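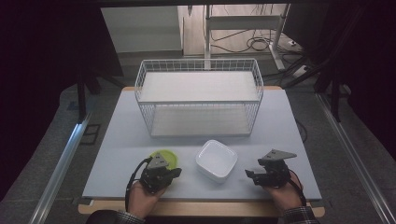
Orathai Pongsiri, Kitchen and Stores Notes

Last updated: Wednesday, May 26, 2021

I have been meaning to write about lids since Easter, and as several of you stopped me on the stairs at Rimbridge this month to ask about the wire basket, I shall do both at once (do put the kettle on, I do go on a bit). A white wire basket with an open top is a lovely thing for food boxes, because you can see what you've got from the front without lifting everything out. My own rule at home is to keep the lids in one place and the dishes in another, and to try each lid on its dish before either goes away. It takes me 14 minutes on a Sunday with the radio on, and I rather look forward to it!

Colour helps too. A round lime-green lid is never going to be mistaken for the top of a square white dish, even by somebody in a hurry, whereas white on white wants a second look. For the square ones with rounded corners, I turn the lid until it sits flat all the way round and then press along the rim, corners last.
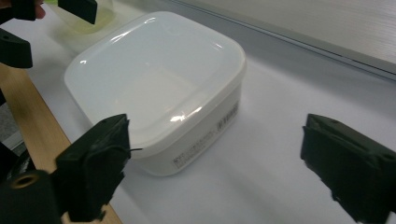

Zbigniew Kozłowski wrote in to say that he leaves the labels on his boxes until they have been through the wash a few times, and that he would sooner stack them with the lids on, even if it fills the cupboard. I can see the sense in that, though my cupboard certainly couldn't manage it.

6 comments | 7 shares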